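Print this page | E-mail this to a friend

Leave the kitchen table alone

14th March

So my sister-in-law wants me to get rid of our kitchen table and put in an island. Everybody in Reltstead has an island now, she says, and she's right, they do. I've sat at most of them, on a stool, with my feet dangling like a toddler's, trying to have a conversation with two people lined up next to me like we were waiting for a bus.

I don't get it! You can't look at anybody at an island. You can look at the stove. A table makes you face each other, even when you're mad, and in my family that has settled more arguments than any amount of talking things through (we had a bad one in February over a car, and it ended over a second helping of potatoes).

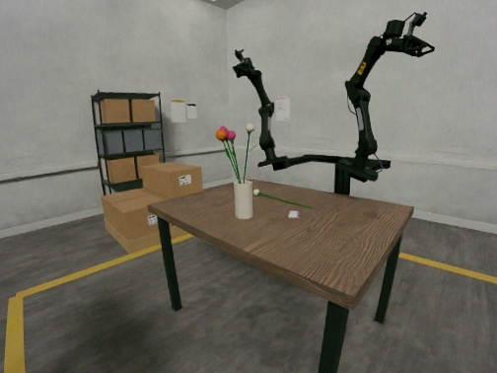
Flowers on a wooden table: reason enough to keep one.

I did go look, to be fair. The showroom out in Busby had an island for $3,973, and that was before the stools. It seated up to 4, the tag said, if all of them were very fond of each other. Ours came from a yard sale on Lobo Street and we've squeezed eleven cousins around it at Thanksgiving, with the little ones on the piano bench.

And where does the stuff go? People complain that a table just collects mail and homework and somebody's half-done puzzle. Well, sure. I like knowing where the mail is. When my kids did their fractions at the table I could help while I peeled carrots, and they'd tell me things they would never have told me if I'd sat them down and asked.
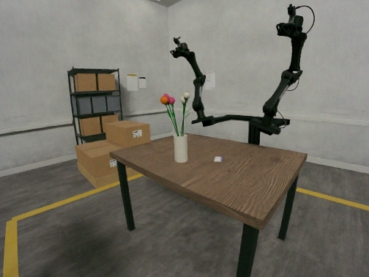 A vase, a few blooms and plenty of wood grain.

My sister-in-law says tables are a waste of floor space, and that the old houses over in Cluremetti only had them because there was nowhere else to chop. Maybe so. I'd still give up the dishwasher first, and I love my dishwasher. If you've got a table, sand it, wobble-proof it with a folded matchbook, and go eat your supper there tonight with the TV off.

Contact us | Copyright, all rights reserved | Back to top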